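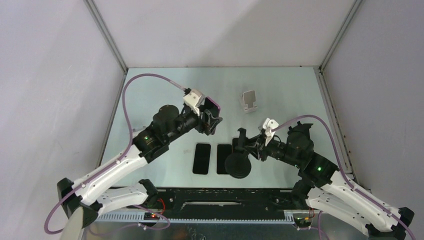
포토북 인쇄용 해상도 질문

종이겹
디지털 스크랩북을 Istholm 편집기로 작업 중입니다. 템플릿 기본값이 300dpi인데 Akik 앱에서 내보낸 페이지는 가로세로 픽셀이 절반으로 나옵니다. 설정 문제인가요?

mat_423
Akik은 내보내기 기본값이 '공유용'입니다. 설정 > 출력 > 원본 크기로 바꾸세요. 기존 페이지도 다시 내보내야 합니다.

풀칠금지
원본 크기로 바꿔도 폰에서 자른 사진은 이미 줄어든 상태로 저장됩니다. 저는 자르기와 배치 모두 PC에서 합니다. 폰 작업은 인쇄용으로 권하지 않습니다.

mat_423
그건 구버전 얘기입니다. 6월 업데이트 이후로는 자르기 정보만 따로 저장합니다. Neagu 용지에 2페이지 펼침면으로 뽑았는데 PC본과 차이를 못 느꼈습니다.

풀칠금지
무광지라서 그렇습니다. 유광지에서는 글자 테두리가 번집니다. 저널링 텍스트가 작으면 더 눈에 띕니다.

종이겹
원본 크기로 바꾸니 픽셀 수는 맞습니다. 그런데 Fotisholm 인쇄소에 올리면 여백 경고가 뜹니다.

mat_423
재단 여백이 빠진 겁니다. 사방 2mm씩 배경을 늘려서 다시 올리세요. 글자는 안쪽으로 더 들이시고요.

종이겹
경고 없어졌습니다. 유광지로 한 장만 먼저 주문해 보겠습니다.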